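August, late

Back from the Skurkstead hall a little before midnight. Writing this down while I still have the rounds straight in my head.

Kelly Amaral lost on points over six. All three judges had it the same way, four rounds to two, and I can't argue much. I had given her the first, third and fourth on my own card, but I was sitting in her corner and I know what that does to your eyes.

She started well. We had worked for 26 days on stepping left after the jab, and for two rounds she did it every time. The other girl, a southpaw out of the Daneshvar gym, kept walking onto the right hand. Then in the third Kelly got caught with a short left under the elbow. It didn't look like much from the seats. I heard the air go out of her. After that she stood still after punching, and anyone who stands still in front of a southpaw is going to get hit.

Between the fourth and fifth I told her to go back to the jab and forget the body. Prapai Ratanaporn, who was working the bucket, told her in the same breath to go to the body. That was my fault. We should have settled before the night who talks and who doesn't. From now on one voice in the corner, and for Kelly it should probably be Prapai's. She listens to him better than she does to me.

The fifth and sixth were close to watch and not close to score. She threw plenty, and most of it hit gloves. No knockdowns, no cuts. Some swelling over the right cheekbone, and the doctor passed her without any fuss.

The crowd was given out as 1276, which is good for a card with no title on it. The main event was poor. Two heavyweights leaned on each other for eight rounds and the hall started emptying in the sixth. Trullico paid on the night, in full, as promised. I have worked for promoters who needed chasing until Christmas, so I will put that down to their credit.

Her record is now 9 wins and 3 losses. Trullico's man has already asked about a fight at Bravholm, eight rounds, with a purse of roughly $4000. I said I would talk to her once she had slept. I think it is too soon. Eight rounds is a different job from six, and her legs were going at the end tonight. Prapai thinks she should take it – he says she learns more from a hard fight than from three months of pads. He may be right about her. He was not right about me when I was boxing, and I still have the nose to show for it.

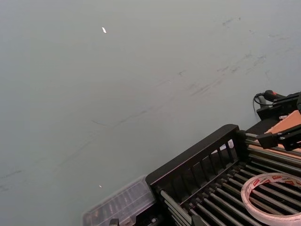
Scuffs on the gray tabletop.

Kelly hardly spoke on the drive. Near the end she asked whether she had won the third. I told her yes, on mine. She said she thought so too.

Gym at 10 tomorrow for me, a week off for her. Need to buy tape and wash the towels. Call Trullico before noon and ask for more time on Bravholm.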